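Search the newsletter
Search Go

Newsletter > Around the House > June

The Gray Bin

I gave myself one job this month, and it was the gray bin. You know the one if you've ever been to my place – everything that doesn't have a drawer goes in there, and once it's in, it's in for good. Parisa Daneshvar wrote to ask how I keep the small stuff under control at home and I laughed out loud, then felt guilty and went to get it.

I've got it down to a handful of things now! The blue hand trowel was the big surprise (I bought another one in spring, of course, so now I own 2). I still haven't decided about the purple thing or the red one, and the salmon-orange block is staying put until I find out which of the kids wants it.
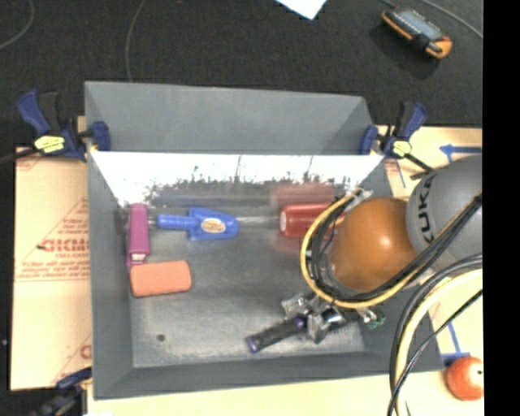
What helped me most was setting a timer for 30 minutes and quitting when it rang, even in the middle of a handful. Mathis Millet over in Burnberg swears by doing the whole lot in one go, but he has a garage and a lot more patience than I do. I did mine in short bits after supper, with the radio on, and it was kind of fun.

Garden tools are going out to the shed – the trowel first, before I lose it again. If you've got a bin like mine, write and tell me the oldest thing you dug out of it. Houshang Pakzad already sent me a bus ticket marked 2755 and I'd love to print a few more next time.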